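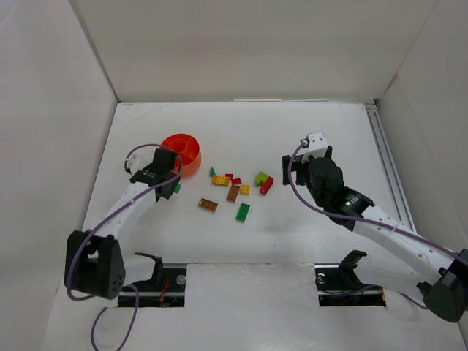 *From Mareike Hamann to the Steltotholm parish list, July 24, 2026*
*Re: Re: the Strobel entries, and which surname wins*

Hello all,

Sorry for the slow answer, Ludger. I've had your message open in a tab all week and kept adding bits to my reply and then taking them out again, so if this reads as though it was written in six sittings, it was. I'm going to quote you in pieces. I know some of you hate that, but there were four questions in there and I'd lose one otherwise.

> On Ludger Wiegand's side of the fence:
>
> I have now been through the baptisms twice and I am stuck on the Strobels. In the 1723 register there is a Hans Strobel at the mill, a Hans Strobel "on the hill", and a Hans with no surname at all who stands godfather to the children of both. Wolfram's old index makes them one man. I don't believe it. Has anybody got the hill family sorted out?

Well, I haven't got them sorted out, but I'm with you, I don't believe it either! Wolfram's index is a lovely thing and I'd have given up on this parish years ago without it, but he did it from the films, on a reader with a dying bulb, and he's told me himself that anything past the letter R was done in the last afternoon before he had to give the reels back. Everything under S wants checking. (Wolfram, you're on this list, please shout if I'm slandering you.)

What makes me think there are at least 2 men is the timing. The mill Hans has a daughter baptised in the spring, and the hill Hans has a son baptised so soon after that it would need a second wife and a very hasty first burial, and there's no burial. I looked three times. There's a page in the burials where the ink has gone right through from the other side and you could hide a small village in it, so I won't swear on anything, but the names I can read there are all children and one old soldier.

The godfather is harder. My guess, and it's only a guess, is that he's the mill one's father and the clerk didn't bother with a surname for a man he saw every day of his life. You do get that in this register. There's a "Grete from the ferry" who turns up as a godmother over and over and never once gets a surname, and I've become very fond of her, but I can't attach her to a single household.

> Second thing. When the farm name and the family name disagree, which one do we put in the surname column? I have been using the farm name as it is the one the clerk writes larger. Gudrun uses the other. Our two halves of the spreadsheet now do not match.

Oh dear. Yes, I noticed this when I tried to sort the whole sheet by surname and got the same family in two places with other people's children in between.

I'd say neither, or rather both. Can we have two columns? One for exactly what the clerk wrote, odd spellings and all, and one for the name we think the family used when they were being baptised, married and buried over a generation or so. If a man marries onto a farm and starts being called after it, then he's got one thing in the first column and we can argue about the second. I know it's more typing. I did a page both ways last night with a cup of tea going cold next to me and it really wasn't much slower, and it saved me from a muddle with the Piseo people, who are written four ways on one page by what I'm sure is one man with one pen.

About Piseo, while I'm on it. I'd always taken it for a bad reading. It looks so unlike anything else in the parish, and I was all set to "correct" it to something local. Then Gudrun pointed out that there's a Madier in the marriages, as plain as you like, with "foreign journeyman" after it, and that the Piseo witness signs for him. So there may have been a little group of incomers on the north shore. I don't want to build a whole story out of two names and a signature, but please don't tidy them up into something that sounds more likely. Leave them funny. If they're wrong we can fix them later, and if they're right we'd never find them again once we'd smoothed them over.

> Third. How are the rest of you keeping the people apart while you work? I have paper slips and they are winning.

Ha! Mine were winning too. I had 1000 slips, bought as one of those shrink-wrapped bricks of paper, and at one point I believe every single one was on the dining table.

I've ended up with something very low-tech. I do one farm at a time and tip the slips for it into a dish with dividers in, a bit like the orange-red bowl up at the top: sure, not sure, and belongs to somebody else entirely. The third lot gets put away at once so that I don't fiddle with it. When a farm is done the slips go in an envelope with the farm name on the front and only then do I type anything up. Wiebke does it the other way about, typing first and printing slips from the sheet, and she's much faster than I am, so ask her too. I just find that if I type first I stop looking. The letters on the screen look so certain.

One thing I do recommend, whichever way round you work, is writing the page and line on every slip before you write the name. I didn't for the first farm and I've had to go back through all of it. There was one slip that just said "Anna, see above". Above what!

> Lastly, is anyone going to ask the archive about the missing leaves? There is a jump between the winter baptisms and the ones after Easter, and I do not think the whole parish stopped having children.

I rang them. It took a while to get to the right person, who was very nice and went off to look while I held on. The book has been rebound, she thinks in the nineteenth century, and the leaves were trimmed when it was done, so any old numbering in the corners has gone. There are stubs. She counted them for me over the phone, bless her, but then said she wouldn't like to be held to it until she'd had the volume on a proper cushion in good light, so I'm not passing the number on. She'll write to me.

There may also be a duplicate. The clerk was supposed to send a fair copy off every year and the copies for some of the neighbouring parishes survive, tied up in bundles nobody has listed properly. If ours is there, it might have the missing weeks in it. It'd also be a second chance at the burial page with the ink, which I'd be nearly as pleased about. They don't do bundles by post or by scan, though, so somebody has to go and sit there. I can manage a trip in September and I'd love company. There's a café over the road that does a very decent plum cake. Four pairs of eyes would be better than one and the reading room takes bookings for a small table.

A few bits and pieces that aren't answers to anything:

- I've put my readings for the mill and the two farms below it in the shared folder. The ones in square brackets are guesses. Please do attack them, I'd much sooner be told.
- Gudrun, your "Ilse" on the third page of marriages, could it be "Else"? The first letter has the same little hook as the one in "Easter" further down. I wouldn't go to the stake for it.
- Does anyone know what the small cross with a dot under it means? It's beside some of the baptisms and I'd assumed it meant the child had died, but one of them is then confirmed fourteen years later in very good health. Perhaps it's a fee paid, or not paid. I went through the front of the book hoping the clerk had left himself a key and all I got was a recipe for ink and a complaint about the roof.
- There are 30 households in the tithe list and I can match nearly all of them to somebody in the baptisms. The ones I can't match are all on the hill, Ludger, so your second Hans may be one of them. The tithe list has a "Strobel, widow" up there a few years on and no Hans, which would fit if he'd died in the gap. I'm trying not to get too attached to this.

And a plea. Could whoever changed the date format in the sheet change it back? I'm not cross, I only want to be able to put the baptisms in order without everybody being born on the first of the month. I've kept a copy of the old version just in case, and if it's easier I can paste that column back in myself, but I don't want to do it while someone is halfway through a page. Tell me when you're out of it.

I was meant to be doing the letter T this weekend and I'm going back to the hill instead. If you're working on anything from the upper farms, drop me a line so we don't both do it, and Ludger, if you could send me the page and line for the godfather entries (all of them, even the doubtful one with the blot) I'll lay them next to mine and see if the handwriting changes between them. I have a feeling there were two clerks that spring. The capital H's aren't the same.

Love to everyone, and to Wiebke's new knee,

Mareike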